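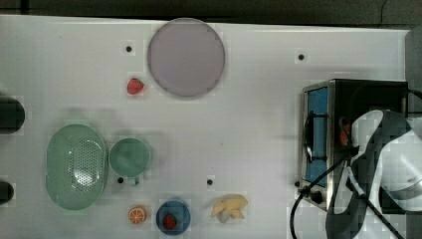

Stesten Learning Editorial Group

Chapter 5. When the Work Moves

Rekora prepares training sets for kitchen staff. When it brought a robot arm to its sorting tables, none of its 74 employees lost a post, but many found their duties changed. 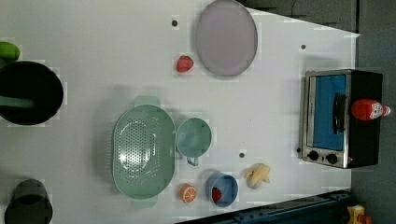 Figure 5.1. Table with play food, colander, plate and toaster oven.

Packers became table attendants. They set out the items, watched the arm and recorded each stop – a task that called for patience and clear writing. Some 600 stops were logged by May.

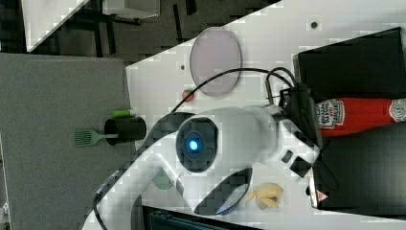

Figure 5.2. The gripper at the ketchup bottle.

This chapter considers who decides how such duties are shared, and how they are paid.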